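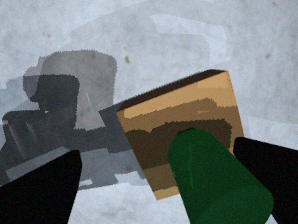

Iddrisu Kpodo reckons I should have switched the shadows off on day one and saved myself the grief, seeing as the planner never looks at them anyway. He's right about the planner! But the planner isn't the part that was driving me up the wall, so the shadows are staying, and this page is my little gallery of what they do.

A bit of background for anyone who's wandered in from the Tenumico page. I've been writing the perception side of Fleslow, our pick-and-place stack, and nearly all of it gets tested in simulation before it goes anywhere near real hardware. The job sounds dead easy: find the block, find the cylinder, work out which one is on top, hand both poses over to the planner. My first segmenter went by brightness (I know, I know) and it fell over as soon as I gave it more than one light.

The wrist view, wooden block and green cylinder: look at how many browns there are on one face of that block. My old code cut it into 6 separate objects and was very pleased with itself. The toothed edges on the shadows didn't help either, as the corner finder loves a tooth.

Left side of the same render: nothing on the surface over there but layered grey shadow, and the old version still gave me 2 confident detections in it. The new one works on hue first and only uses brightness to break ties, which keeps the tan together and leaves the grey alone. Mostly. Black fingers on dark shadow are still a pain, so I now mask them out using the joint angles and the arm model instead of trying to see them at all.

Settings, for those who asked: shadows on, light positions shuffled every episode, surface texture left mottled. I ran 19 seeds overnight and the block came back as a single piece in all but 2 of them. Both misses had the cylinder covering a corner, so the rectangle fit had a guess at the missing bit and guessed badly. I've started on a fit that's allowed to say "don't know" for a hidden corner, and the planner will have to learn to cope with that.

More renders going up in October, once the new fit is behaving. If you've got a favourite way of handling hidden corners, drop it in the comments, I'm all ears!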